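Why I stopped making jam in big batches

My grandmother made plum jam by the bucket and I always assumed that was the only way. Every September the whole house smelled of it, the windows ran with steam, and we ate the stuff until Easter whether we liked it or not. So when I moved out to Kerkberg and inherited two plum trees with the house, I bought the biggest pot I could carry and got to work.

It was a disaster! The first batch took most of the evening to come to a boil, then it wouldn't set, then it caught on the bottom while I was on the phone with my sister. I gave away 5 jars of something I labeled "plum sauce" and hoped people would be polite about it.
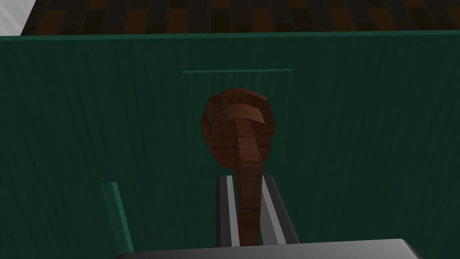 Carleen Doolan
Home cook and occasional gardener

What changed my mind was a weekend at Krisztina's place in Diltthorpe. She makes jam the way other people make toast. A bowl of fruit goes into a wide pan after breakfast, she stirs with a wooden spoon, and she's washing up before the coffee is cold (she drinks it cold anyway). Her jam tastes like plums. Mine tasted like brown sugar and regret.

So now I do 900 grams of fruit at a time and no more. I stone the plums the night before, tip the sugar over them, put a plate on top and go to bed. By morning there's a lovely pink syrup and the sugar has mostly melted by itself. Then lemon juice, a slow start, and a proper rolling boil once I can't feel any grit. 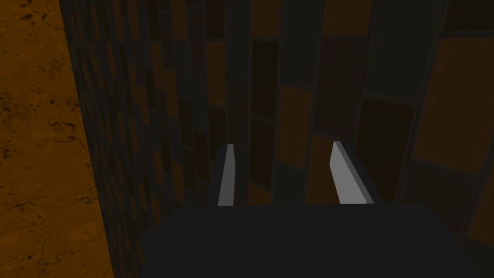
Can I use frozen plums?
Frozen plums work fine, and you can put them in the pan straight from the freezer, but add a little extra lemon juice as they tend to set softer.

I keep a saucer in the freezer for testing and I take the pan off the heat while I test, which I never used to bother with. If a blob wrinkles when I push it, I'm done. If it runs, back on it goes for a couple more minutes.

Shayne still wants me to try it with cardamom. I'm holding out until the second tree is ready, and I've got my eye on the pears next door too.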